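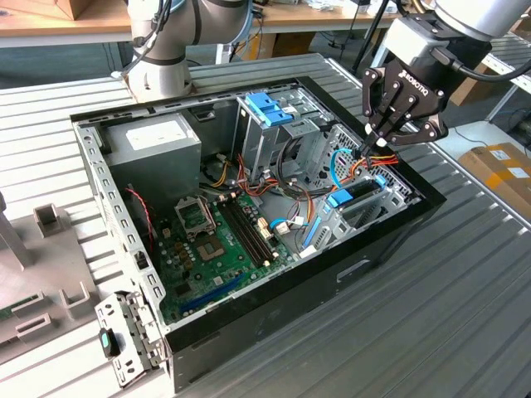 *Two-finger gripper at the power wires, open desktop case on the slatted table*

**Gripper for pulling cables out of old PCs: two-finger or something softer?**

Posted by **Overgaard_bench**

Hello all. I am comparing grippers for taking apart old desktop computers, and I would like advice from people who have more experience than me. At present I use a Robotiq two-finger gripper on the arm. The case lies on its side with the panel removed, and the arm comes in from above.

The power wires are my main difficulty. They are a thick bundle, and when the fingers close, some wires stay inside and others slide out at the side. With low force I lose the bundle. With high force I am afraid to damage the insulation, and we want to sell the power supplies again. I have made 217 grasps until now and I wrote down each one, but I did not find a force setting which is good for both the thick bundle and the thin SATA cables.

My colleague proposes the Dandden soft gripper with silicone fingers. I worry that it is too wide for the space near the drive cage. Has somebody tried both?

---

**Carol Pickering**

I tested the two types last October, on small tower cases. The soft one was gentle with the wires, that is true, but it could not go down between the drive cage and the board without touching both. I stopped after two cases and returned to the rigid fingers.

What helped me was a change of the fingertips. I glued rubber of 2 mm on the inner faces and cut a shallow groove along the middle. The bundle sits in the groove and does not escape so easily. Please check your opening width again after this, as you lose 4 mm in total. For the SATA cables I do not grip the cable at all. I grip the connector, and I come in along its long side.

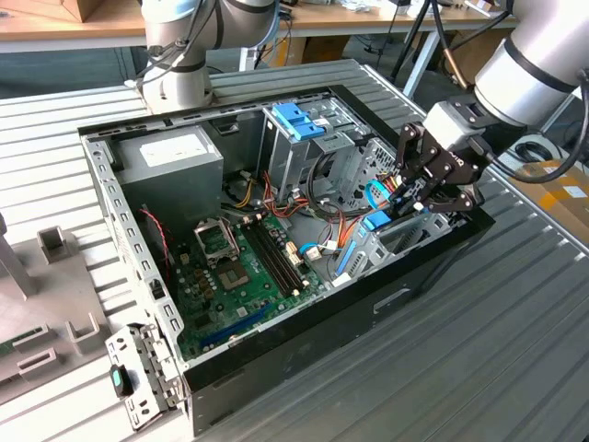

Do I need a separate force setting for each kind of cable?

Two settings are enough for most cases, a low one for thin data cables and a higher one for the power bundle, and you can switch between them in the program before each approach.

One more thing: write the wear of the rubber in your notes also. Mine became smooth after 1000 grasps and I had to replace it.

---

**rurnar_fan9**

just buy the soft one, rigid grippers are old technology

---

**Briltutwood**

I do not agree with the post before me, it depends on the space. I would look at the approach angle first. When my arm comes straight down, the wrist hides the cable from the camera and I am almost blind in the last part. I tilted the tool by nine degrees and moved the camera to the other side of the table, and my number of missed grasps went down a lot with the same fingers.

Also, Overgaard_bench, do you unplug or only hold? For unplugging the 24-pin connector you must press the clip, and I never managed this with one gripper of any type. I still do that one by hand.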